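Teaching the arm to tidy my wire scraps
12/17/23 - 3 min read

So I've finally stopped mucking around with blocks and moved on to wire. Blocks are easy! You squeeze, you lift, you're done. Wire has its own ideas, and driving the arm by remote with the Kisden controller on my lap, I feel every one of them.

I've saved 319 demos since November and I'm aiming for 2,000 before I train anything.

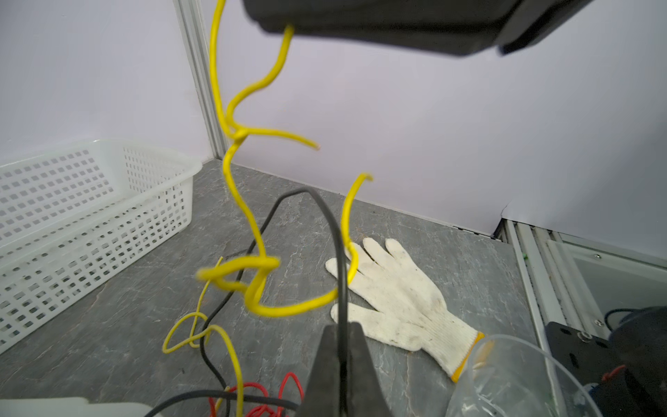

Yellow wire in the jaws, more of it (and some red) still on the table.

The thick yellow stuff is my favourite to grab, as it keeps its shape a bit. The thin red is a pain - I go in too low, get nervous and back out again. I've started keeping the slow, wobbly runs too, if they're not hopeless. Next I want to try moving the arm by hand and see if my wrists like that any better.

3 comments

Skye Munro: Do you chuck the runs where you drop it?

Rennie: I keep mine if I pick it up again, Skye.

plurka_fan: What colour is hardest?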